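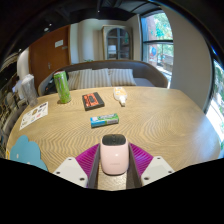
図2 木の机の上の小物。手前に、マウスのような形をしたピンクの機器

前回の続きです。静物というと、りんごと布と水差しを思いうかべる人が多いんですが、この講座ではふだん机に出ているものばかり描きます。りんごは買いに行かないといけないし、描いているうちに食べたくなる(わたしはなります)。机の上のものなら、座ればもうそこにありますからね!

まずピンクの機器から。つやのある丸いかたまりに、上だけ黒っぽい面がのっています。こういうものを描くとき、みなさん最初に輪郭を一周ぐるっと引いてしまうでしょう。わたしも長いことそうでした。でも今日は輪郭をあとまわしにして、いちばん明るいところを先に決めてください。小さな照りが点々と見えるので、そこは紙の白のまま残します。一度塗ってから消しゴムで抜くのもありですが、ピンクの色鉛筆はけっこうしぶとくて、きれいに抜けません。下のほうに薄く文字が入っていますけれど、読めない文字は読めないまま描くのがコツです。適当なアルファベットで埋めると、そこだけ急に目立ちます。

その奥に、ガムの包みっぽい小さな箱形があります。青いところと緑のところに分かれていて、少し斜めを向いている。この「少し」がくせもので、机に平行に描いてしまう人が毎年かならず出ます。右のほうが奥、左のほうが手前。鉛筆を一本、目の前に横にかざして比べてみてください。

カセットテープ柄の黒い箱は、描いていて楽しいのに失敗しやすいやつです。柄に気をとられて、箱そのものの厚みを忘れちゃうんですね。順番としては、

- 平たい箱を線だけで置く
- 手前の側面を暗く塗る
- 右側の無地の黒い帯をとっておく
- オレンジがかった赤の柄は最後

柄も箱と同じだけ傾くので、まんなかの暗い窓の形も正面向きの四角にはなりません。ここで迷ったら配布プリントの2枚目、斜めの四角の練習に戻りましょう。

右奥に寝ている白いボトルは、先がこちらを向いています。寝ている筒は、本当は長いはずなのに短く見える。頭が「ボトルは長い」と言い張るので、つい伸ばしてしまいます。Stelios Stergiouさん(前の学期に一緒に教えていた先生です)は、ここで受講生の鉛筆を取りあげて、一分間ただ見るだけの時間にしていました。わたしはそこまでしませんが、見る時間のほうが線を引く時間より長くていいです、ほんとに。

木目の話もしておきます。机のうねうねした木目を全部描きたくなる人、気持ちはわかります。物の影になるあたりと、物と物のあいだにだけ入れて、残りは薄くひと塗り。それで机に見えます。

## 同じ机で、顔ぶれを増やす
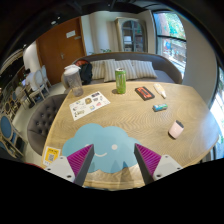
パーンデール写生講座ノート 第6号 17ページ

物が増えると、一つずつうまく描けていても全体がばらばらになりがちです。そこで、いちばん大きくてゆるい形を先に決めます。わたしなら雲の形をした水色のマットにします。ふちがもこもこしていて、白い丸い目と、にっこりした白い口がついている。かわいいので顔から描きたくなりますよね。がまんして、もこもこの外側を大きくとってから、口のカーブ、目、の順です。マットの下のほうには先のとがった暗い影がかかっています。影の下も水色は水色なので、灰色でべったりつぶさず、水色を濃くしたところへ少しだけ紺を足すくらいでどうぞ。

奥の缶は、細身の緑で上が銀色。缶の左わきの木の上に小さな影が落ちていて、これを入れるか入れないかで、缶が立つか浮くかが決まります。側面のたての模様は、わたしは一本だけしっかり描いて、あとは途中で消えるにまかせました。

透明なタンブラーはちょっと上級です。透明なものは「透明の色」を探しても見つかりません。灰色っぽい胴と、広くて白いふた。この二つの明るさの差だけで描いてみてください。表面のでこぼこは、気になる場所に短い線を数本。写真だと左に傾いて見えますから、写真から起こす人はその傾きごと写してください。まっすぐに直すと、隣のシールのシートと合わなくなって、わたしは一度まるごと消しました。

そのシールのシートは、細かい絵がいっぱいで途方に暮れるところです。全部は描きません! まんなかあたりの茶色くて丸っこいのと、上の端の濃い紫の四角いの、それくらい拾えば十分。残りは色の点にします。左の端にある黄色と白のカードも同じで、QRコードは四角の中に濃淡のまだらがあればちゃんとそれらしくなります。読み取れるQRコードを描こうとした人が過去にいましたが、授業が終わってもそこだけ描いていました。

カセット形のものはここでも出てきます。さっきの練習をしたばかりなので、黒いふちとまんなかの暗い部分をさっと決めてしまいましょう。

光は右側から見てください。机の右のほうが青白く明るくなっています。木だから黄色、と決めてかかると、この青白さが抜けます。水彩の人は、薄い青をごく薄く。

### 次回までに

自分の机で一枚。物は片づけず、並べ直さず、座った位置から見えるままで。使う紙は今日と同じもの、鉛筆は2Bでも何でもかまいません。時間がない人はどれか一つと、その影だけでも出してください。影のないものは受け取りません(笑)。

参考図書は『ノンドゥス静物帖』の157ページ、寝かせた瓶の図です。教室の棚に一冊あるので、見たら戻しておいてくださいね。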